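## 4. How reserve players understood their place in the team

In this section we present what the reserve players told us about the moment when they first understood that they would not be starting matches. By a reserve player we mean a player who was in the squad for the whole season but began fewer than half of the matches on the court. The 67 players in the study came from nine school handball teams, and each of them was interviewed one time, in the weeks after the last match in March. The interviews with the coaches are treated in Section 5, and we refer to them here only where the two accounts are in conflict.

### 4.1 Hearing it or guessing it

Most of the players were never told directly. They read their position from other signs: who received the first set of bibs in training, whose name the coach called when a drill had to be shown, who was standing next to the coach during the pause. One player from the Kiverness team said that she knew it already in the second week, "from the bibs", and that the first team list only confirmed it. She was not angry when she told us this. She found it strange that anybody would need an announcement.

A smaller group had been told by the coach in a conversation. These players could often repeat the words exactly, also when several months had passed. What they remembered was seldom the reason for the decision. They remembered where they were standing and if other players could hear it. A boy at Larkar was told in the corridor between the changing room and the court, with the door open, and he came back to the door three times during the interview.

We had expected that the players who were told would be more satisfied than those who had to guess. The material does not support this in a simple way. Among the players who were told, some of the strongest complaints concern conversations that the coach, in the interview with us, described as open and friendly. We think that the setting of the conversation had more weight than we gave it in our interview guide, and the guide did not contain any question on it. Where we have information about it, the player brought it up without being asked.

**Figure 2.** A Franka Emika robot arm with open gripper fingers above a knife on a dark brown marble table top (computer rendering). 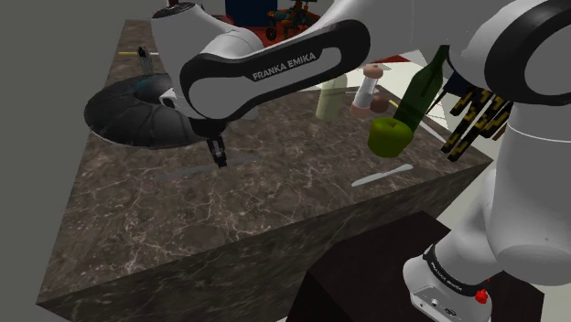

A third way of learning it was through the parents. This was reported only at Rosales and Larkar, where parents regularly watched training from the side. Players in this group spoke less about the coach and more about the drive home. It was the parent who first said it aloud, and in two of the interviews the player had defended the coach's choice against the parent. Berenice Lozano, who carried out the interviews at Rosales, noted that these players became quieter when the subject was raised, and she did not press them.

### 4.2 Training as a place of its own

When the players spoke about why they stayed, training came up much more often than matches. This was so also for players with very little time on court. One of them was a goalkeeper who trained with the Harico team the entire season, and who told Folasade Babalola that matches were "the day when I carry things". She liked Tuesdays. On that day the coach let the reserves play against the starting players with mixed positions, and it was not written down who won.

The playing time which the schools recorded gives little help in explaining who stayed and who left. We compared players with less than 400 minutes over the season with the others, and the wish to continue was expressed in similar terms in both groups. The records were kept by hand and two of the schools counted extra time differently, so we do not draw more from them than this.

What separated the groups better was whether the player could name a task that was theirs. The tasks were often small ones -- taking the penalty throws in training, marking the tallest opponent for the last minutes, teaching a feint to the younger players. Some of these tasks had been given by the coach. Others had simply grown, and in several cases the coach did not mention them at all when we asked what the player contributed.

It should be said that having a task did not always make a player content. Two players described theirs as something they had received in the place of matches, and one of them had asked to be free of it. The coach agreed, and the task went to a younger player the same week. We return to this case in Section 5.2, where the coach's account differs on who first proposed the change.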